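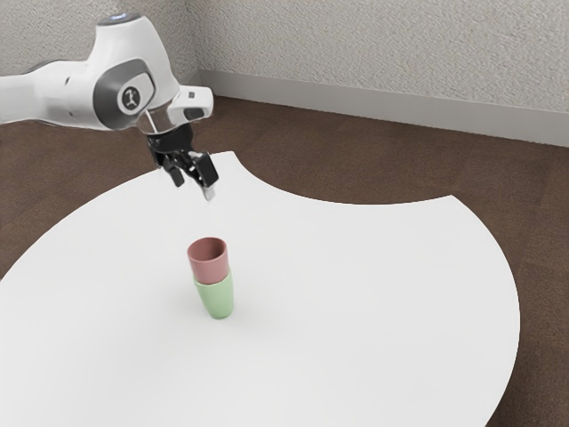
Do you need to own a robot arm to try the Stavemley practice kit?
All you need is a fairly recent laptop. The arm, the table and everything on it live inside the software, and a program you write there can be moved to a real arm later if you ever get hold of one.

I have a soft spot for anything that comes with a paper manual, so Stavemley had me on its side before I'd even plugged in the little license key. The manual is spiral bound, 135 pages long, and somebody at Mernska, the small company behind the kit, clearly cared about it. There are wide margins for scribbling. There's an index! I read most of it in October at my kitchen table, with a pot of coffee and the laptop humming away at my elbow, and only then did I start asking a simulated arm to do things with cups.

Cups are where everybody starts. The first lessons give you a pink one sitting in a green one on a big white table with a wavy edge, and a white arm with a black two-finger gripper to reach for them. You'd think this would take ten minutes. It took me most of an evening, partly because I'm slow and partly because the lesson wants you to work out the approach for yourself: how high to wait, how far to open the fingers, when to start down.

"We had a much fancier first lesson, with a whole kitchen in it," Maj-Britt Midtbø told me over the phone. She wrote the lessons, all 366 of them, counting the very short ones. "People spent the hour looking around the kitchen. So now they get a table."

I came to like that table a good deal. The room around it is nothing much, gray walls and a brown floor, and after a few evenings I found it restful, the way a plain workshop is restful. You can move the viewpoint wherever you want, and I'd recommend doing it often. More than once I was sure my gripper was lined up nicely, and then I swung around to the side and saw I was off by the width of a finger.
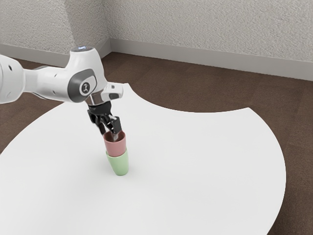 Fingertips in the mouth of the pink cup, one of the early lessons in Stavemley.

The harder material comes from Ulises Paredes, who taught evening classes for years before joining the company, and you can hear the teacher in it. His section on gripping from the inside of an object is the best thing in the kit, patient and a bit funny, and I went through it twice. His section on force settings I found tougher going, and the manual gives it only 5 pages where I could happily have used twenty.

Now for the grumbles. Saving your work is clumsier than it should be, with a separate file for the table and another for the program, and if you rename one the other gets lost. The fan on my older laptop ran nearly the whole time. And the help forum is friendly but sleepy; I posted a question at nine in the evening and got my answer, a very good one, two mornings later.

The license is yours to keep, and updates are included for the first year. If you've been curious about this kind of work and have a few free evenings coming up, I'd start with the cups and take your time over them. I'm still on the chapter about stacking bowls, and the coffee's gone cold again.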